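Julorside Community Music list
Subject: Re: Going back to playing after a long gap
From: Thu Phan
Date: Tuesday, February 28, 2023

Hi all,

Replying on list, as three people wrote to me off list with more or less the same worry.

> I played viola until I was 30 and then stopped when work got busy.
> I'm now 61 and retired, and I've had the case out from under the bed
> twice this month without opening it. Part of it is that I know how I
> used to sound. Is there any point in coming along to the Monday
> group, or should I get a year of lessons behind me first? I can
> still read alto clef, slowly. The strings on it must date from
> before 2000 and I haven't had the bow looked at either.
>
> Also, is the Rarkine book still the one people use? Mine has lost
> its back half.

Welcome to the list. I stopped for a shorter time than you did, and on clarinet, so take the string advice with some caution and let the string players correct me.

Don't wait a year. Lessons are good if you want them and can afford them, but I've seen a few people put off joining until they felt ready and then not join. The Monday group plays at a speed where you can leave out half the notes and still find your place at the next rehearsal letter. There are two violas at the moment and both of them leave notes out. If you come in and only play the first beat of each bar for the whole of the first term, that is a perfectly useful viola part in most of what we do.

Open the case before then, though. Strings that old should come off, and the way to do it is one at a time so the bridge stays standing. If the bridge has already fallen over, or the soundpost is rattling about inside, leave it alone and take it to a shop. Ghiță in the arcade does a basic setup and will rehair a bow while he's at it. He is slow in July when the school instruments come in, but at this time of year you should get it back inside a fortnight. Ask for a price first. My neighbour's cello cost more than she was expecting, mostly because of an open seam that she hadn't noticed.

On the worry about how you used to sound, I don't have a cure. What helped me was playing things I had never played when I was good. I left all my old exam pieces in the cupboard for the first six months. If I'd started with the Weber I would have heard every bar that had gone missing. I played folk tunes out of a library book and had nothing to compare them with. My tone came back before my fingers did, and I gather that with strings it can be the other way around.

Practice length comes up every time this is discussed. I do 20 minutes most days and I don't make up for the days I miss. Longer than that and my hands complained, especially the right thumb. You'll be using muscles in your left shoulder that have had a long holiday, so stop when it aches.

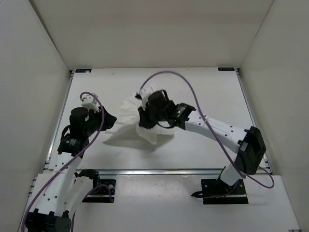 Do I need to audition for the Monday group?

There is no audition. You fill in the form at the desk, pay for the term or for the single night, and sit wherever there is a chair in your section. The conductor will ask what you play and how long it has been, mainly so she knows who to put beside you.

As for the Rarkine book, it's still in use for the upper strings, in the newer edition. The page numbers don't match the old one and the duets have been moved to the end, so if you bring the old copy you'll be hunting for things when everyone else has started. There are over 30 spare copies in the music cupboard and you can borrow one for the term. Please write your name in pencil only.

A few people use the Zorkix app as a tuner and metronome. I find the click too quiet to hear over a clarinet, but it would probably do for viola. A clip-on tuner is easier to read on a stand.

Parking is behind the hall. The front doors are locked after the kids' choir goes home, so come in by the side ramp. We start at half past seven and there's a tea break in the middle, and if you'd like to just sit in the viola section and listen for a night without the instrument, that's fine too and there's no charge for it.

Would one of the string players mind answering the question I skipped, which is what brand of strings to put on an older viola? I said I'd ask.

Thu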